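Orkari opens laundry-handling demonstration set to outside labs

Orkari has released the first part of Kondora, a set of recorded demonstrations in which human operators guide a robot through laundry work by remote control. The January release holds 1,096 demonstrations of loading, unloading and moving cloth items, with joint positions, gripper commands and camera video stored on a common clock.

Each demonstration is driven by one operator holding a pair of hand controllers. The robot follows the operator's wrist motion with a fixed scaling, and a trigger on each controller sets how far the matching gripper closes. Operators work from the robot's own camera views and are told to keep moving at a steady pace, even when a grasp has to be repeated.
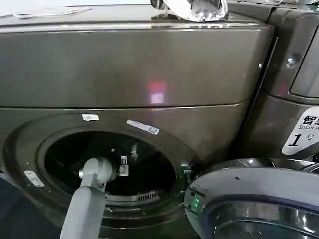 Front-loading machines were picked as the main test case. The arm has to pass through a round opening, turn the wrist inside the drum and come back out by nearly the same path. "Most of the early failures were at the rim," said Rizwan Debnath, who leads data collection at Orkari. "The operator sees the cloth and forgets the elbow. We changed the start pose twice before people stopped clipping the door."

New operators go through 12 hours of practice before their recordings count toward the set. Practice starts with hand guiding, in which the arm is set to a low-stiffness mode and the trainee pushes it through the motion directly. Remote control comes after that. Debnath said the hand-guided runs are kept in a separate folder — they carry contact forces from the trainee's hands and should not be mixed with the rest without filtering.

Cloth is the harder half of the problem. A towel or shirt has no fixed shape, and the point where it is gripped decides how it hangs and what it covers. Kondora labels each lift with the grasp point, the number of grippers in use and whether the operator let go and tried again. 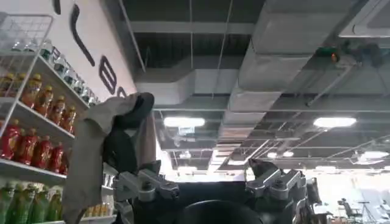
Failed attempts are included in the release and marked as such. Rajitha Matubbar, who wrote the labeling rules, said a policy trained only on clean runs tends to stall after a missed grasp. In Orkari's internal tests, a policy trained on the full set finished 18 of 27 unloading trials without help. The same policy trained without the failed attempts finished 12.

Those trials used the same model of washing machine throughout, and Matubbar said the figures should not be read as a result for other machines. Door hinge side, drum depth and opening height all change the approach path.

The files can be read with Prarer, the company's open playback tool, which also converts them to two common training formats. A second part covering folding is in preparation. Labs that want the raw controller logs must request them separately.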